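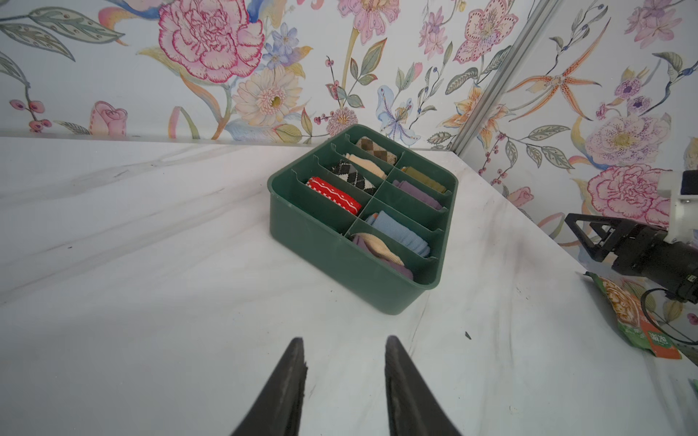 Capítulo 5. El orden doméstico y la economía del hogar

Inicio Índice Capítulo anterior Capítulo siguiente Glosario

18 de octubre de 2025
Abílio Rocha

La administración de la casa fue durante siglos materia de tratados morales antes de convertirse en objeto de estudio económico. El presente capítulo examina ese tránsito a partir de los inventarios de la villa de Viltau, donde se conservan 835 relaciones de bienes. De ellas, 415 registran ropa blanca, calcetería o tejidos de punto con indicación de su valor.

El inventario se redactaba por lo general a la muerte del titular y seguía el recorrido de las estancias. El escribano anotaba el mueble y, a continuación, su contenido.
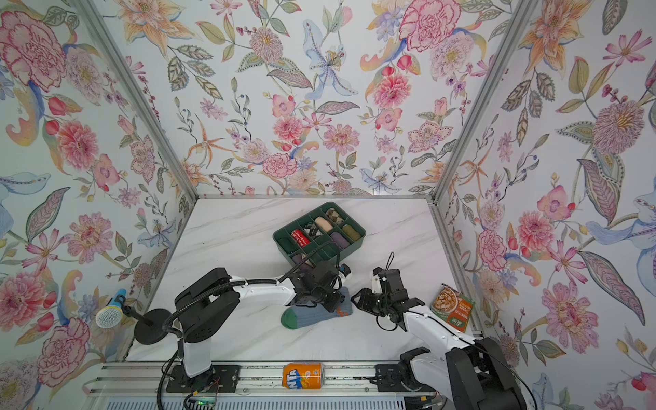

Esta costumbre permite conocer qué prendas se guardaban juntas y en qué habitación, dato que las cuentas familiares omiten casi siempre. El apartado 2 compara los arcones de las casas de labranza con las cómodas de cajones divididos propias de las viviendas urbanas.
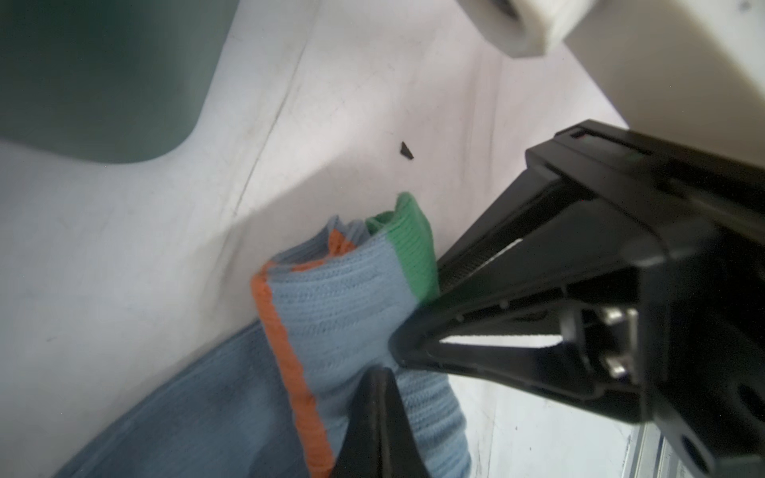

Viltau, octubre

El fondo Bastos, depositado en el archivo de la villa, reúne la documentación más completa de una sola familia. Sus cuadernos distinguen entre ropa de uso, ropa de reserva y ropa destinada a dote. Las tres categorías se tasaban por separado, y la segunda solía alcanzar el valor más alto por pieza. Se recomienda al estudiante leer la transcripción del primer cuaderno antes de abordar el apartado siguiente.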